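Home | Guides | Courts & Claims | Forms | Contact

Filed under: Small Claims, Doing It Yourself

How to answer a small claims notice without paying for a "response kit"
By Yolanda Arrieta
January 31, 2022

Search for help with a small claims notice and the first thing you'll find is somebody selling a kit. I bought the Cesodon one in December for $36. It was 14 pages long, and 4 of those were ads.
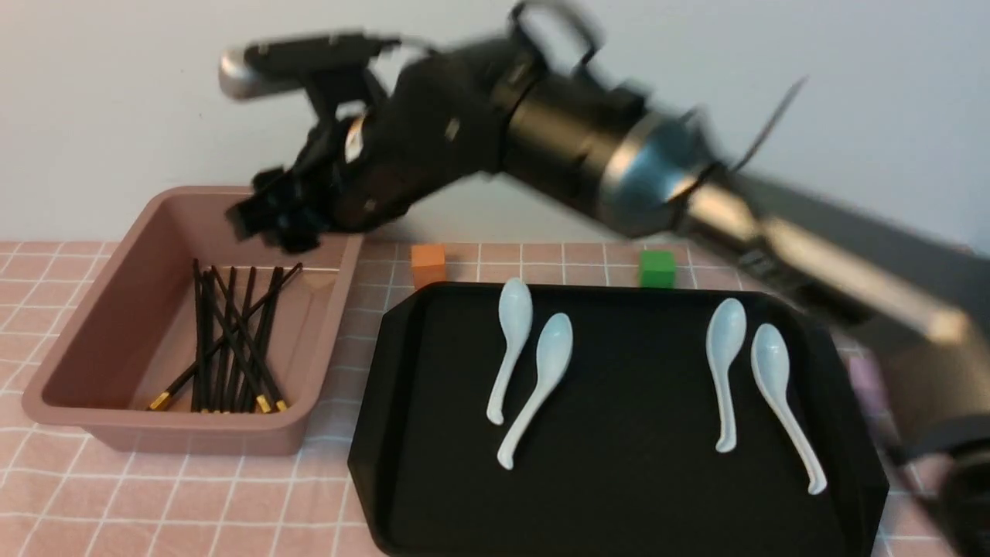
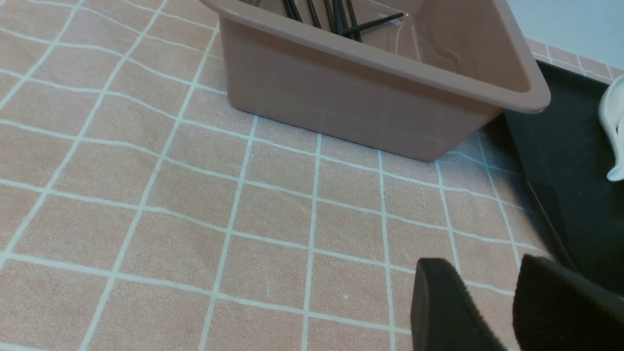
Start with the notice itself. Find the case number, the court's address and the deadline to respond. Count the days yourself. The kit says you "usually" get a month, and I wouldn't bet a judgment on "usually."

Next, call the clerk and ask for the answer form. Clerks can't give legal advice, but they can tell you which form it is and what filing costs. Skosano charges for the same form with its logo on top.

Fill it in plainly. Say which parts of the claim you dispute and leave out the life story. If you owe some of the money, think hard before you deny all of it.

File it, get a stamped copy, and send one to the other side the way your court requires. I'm told Tejada will do the mailing for you. Maybe so, but if it goes wrong, the default judgment has your name on it.

If the claim is big enough to hurt, talk to a real lawyer or your local legal aid office first.

Share | 101 shares | 4 comments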